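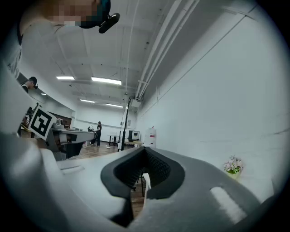
The Chair by the Window

Kofi Bonsu had meant to be out of the flat by noon, and he would have been, too, if he hadn't sat down. That was the trouble with leaving the chairs until last. You carried a box to the door, you came back for the next one, and there was a perfectly good chair standing on the wooden floor with the light on it, and before you knew it you had your shoes off.

It was November, and the radiators at number 23 had been ticking since breakfast. He had lived there long enough to know every tick. There was the one that meant the water was coming up, and the one that meant old Mr Ametepe downstairs had turned his off to save money, and a third, very soft, that he had never got to the bottom of and would now, he supposed, have to leave to the next people.

"You've stopped," said Þórey, from the hall.

"I'm resting."

"You rested at ten." Þórey Bjarnason came in with the tape round her wrist like a bangle, looked at him, looked at the chair, and sat down on the other one. They were thin-legged, dark things, bought from the Lilberg shop on the corner the week it closed down, and they had always looked too delicate for the people who used them. Kofi's uncle had once leaned back in one for the whole of a Christmas dinner while everybody at the table held their breath (it creaked, but it bore him, and he had a second helping of pudding on the strength of it).

"We could leave them," she said. "The van's nearly full."

"We could."

Neither of them moved. Outside a bus went by, the 526 by the sound of it, which always changed gear just under the window and made the glasses hum in the cupboard, only the glasses were in newspaper now and the cupboard had nothing to say.

He thought of all the things he had done in that chair. He'd learned to darn in it, badly, from a library book. He'd telephoned his mother from it every week and listened to her read out the prices of things, and he had sat there the whole of one night waiting for Þórey's ferry to get in, with a pot of soup going thick on the stove and the clock apparently stopped. When she did arrive she was soaked to the knees and cross with everyone, and she ate the soup standing up.

"Where would they even go?" she said. "The new kitchen's the size of a stamp."

"One each side of the table."

"And the table?"

"Against the wall. I measured it, fifty-one inches. It goes in if we don't mind breathing in when we open the oven."

She laughed at that, a proper laugh, and bent down to run her thumb along the leg of her chair, where the varnish had gone soft and cloudy from years of being kicked by heels. Then she pulled a length of tape off the roll, tore it with her teeth and stuck it across the back, and wrote KITCHEN on it in the big square capitals she used for parcels.

"Up you get, then," she said. "I can't label it with you in it."

"Five minutes," said Kofi, and put his feet up on a box marked Towels.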